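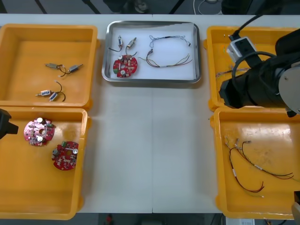
About Horevside

Horevside is a mail-order repair business for household coffee grinders, kitchen scales and small mixers. We fix what people send us, we sell parts to people who want to fix things themselves, and we print repair guides for the models we see most.

How we started

Mattes Eichhorn opened the business in a rented garage with 3 broken grinders and a secondhand parts cabinet. The first one he repaired was a Grindex with a stripped drive gear. The maker no longer sold the gear, so he bought a box of used machines and took the good gears out of them. That is still how we get many of our parts.

Mwende Mutiso joined two years later to run the parts store. She had worked in a library and gave every part a shelf number before she did anything else. The store now lists 929 parts, and you can search it by model name or by the number stamped on the part.

What we repair

We take in burr grinders, blade grinders, stand mixers, hand mixers and digital kitchen scales. We do not repair espresso machines, microwaves or anything that runs on gas. If you aren't sure, send us the model name before you pack it up.

A repair has a flat bench fee of $40, plus parts. You get a written quote before we start. If you say no to the quote, you pay the return postage and nothing else. Most quotes go out within three working days, though May and December are slower.
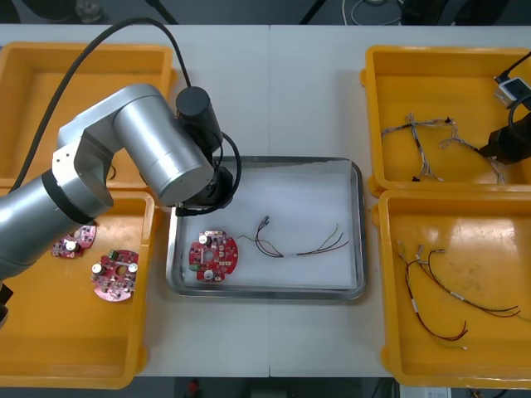 White worktable with yellow bins and a steel tray lined with white cloth.

The parts store

We carry gears, burrs, switches, feet, hopper lids, power cords and knobs. New parts come from a few suppliers we have used for years. Used parts are marked as used and cost less. The Stostomance hand mixer is the one we get the most mail about. We have switches and beater clips for it, but no housings at this time.

Parts orders placed before 2 p.m. ship the same day. Orders over $200 ship free.

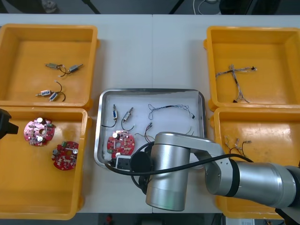

Our repair guides are written for people who have never opened an appliance. Each one lists the tools, the steps and the points where people tend to go wrong, and the Ayele scale guide also has a page on calibration. The first page of every guide is about laying out your work. Use shallow bins and keep one kind of part in each, the way the little cylinders with black leads have a yellow bin of their own and the round red circuit boards sit in the next one down. Muffin pans and jar lids do the same job at home. Guides can be downloaded free or ordered on paper for the cost of printing.

Warranty

Repairs are covered for one year. New parts are covered for one year and used parts for 90 days. Keep your order slip, as the number on it is how we find your record.

Contact

Use the form on the Contact page for quotes and parts questions. Mattes answers repair mail and Mwende answers everything to do with orders. We do not have a walk-in counter.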